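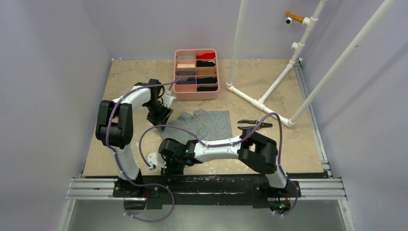
When we show the folding by remote control, should the operator be allowed to stop and think in the middle of an episode?

Short stops are fine, long ones are not. If the operator holds still for a long time, the recording is full of frames where nothing moves, and the policy learns to hold still too. We saw it in April with the towels. My rule for now: plan the folds before pressing the pedal, and if you get lost in the middle, throw the episode away.

October 11, 2021

Second notebook page on the shirt and tray task. The count on disk is 398 good episodes, and 11 more which I marked "maybe" and must look at again with Rasha. Fabrice says the maybes should go out without discussion. I would like to keep those where only the last placing is ugly, but I did not decide.

The task as we give it to the operators: the shirt is on the tile, collar away from the arms or to the left, both are allowed. Fold it to a narrow strip, roll or fold again until it fits a compartment, put it in the tray standing up with the round side on top. The other compartments are already filled, so the gripper must go down without pulling out a neighbor. This is the difficult part. The shirt itself is thin and forgives a lot.

Lenni did the first half of the session and I did the rest. He opens the gripper very wide before going down to the cloth, I open it only a little. In the replay his grasps take more layers than he wants, mine sometimes take nothing. We agreed on a middle opening and put a piece of tape on the handle, so that the finger feels it. Not elegant, but after this our two sets look more alike in the plots. 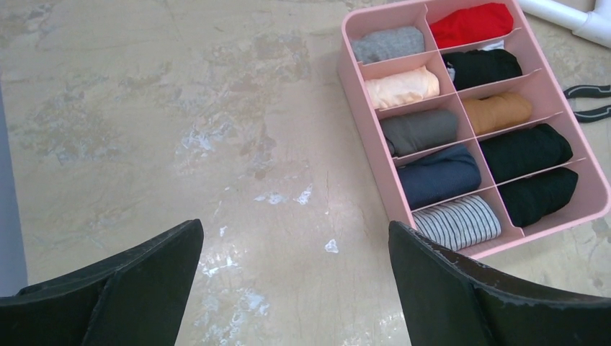
The white balance of the wrist streams is still on automatic. When the gripper comes close to the tray, the pink plastic pulls the color of everything else, and the tile changes from beige to something almost green in my playback. Gilberto will fix the value by hand tomorrow, for both wrists the same. Episodes recorded until now stay as they are, and we write in the metadata which ones are "auto".

Exposure is a different matter. The tile is glossy and throws the ceiling light back. I tried lowering the exposure, but then the black garments lose their edges and one cannot tell where one roll stops and the tray wall begins. I put it back.

Cables: the purple ones must hang free in front of the rail before each session. Please move both arms through the full reach once and look whether anything pulls. At episode 9 of the session I felt a resistance in the left elbow and stopped. It was a clip turned the wrong way. I turned it back, no damage that I can find.

Left and right leader arms do not feel the same. The right one is heavier near the shoulder, I believe the spring from Omier is a little stronger than the one we had before. Lenni does not mind it. For me, after up to 642 seconds without a break the wrist is tired and the folds become careless, so I cut my blocks shorter than this.

Kinesthetic teaching, for Aurélien who asked: we tried moving the follower arms directly by hand. The paths are nice and smooth, but our hands cover the shirt for the scene camera, and two people are necessary for the two arms. For the placing alone it could still be useful. I would record only the approach over the tray and the way down, as a separate skill.

To do:
fixed white balance (Gilberto)
look through the maybes (Rasha and me)
ask Sodeo whether softer finger pads exist in the same width
second shirt, thicker, with buttons
write the start position of the tray on the wall sheet, it moves a little after each session and the old marks are nearly gone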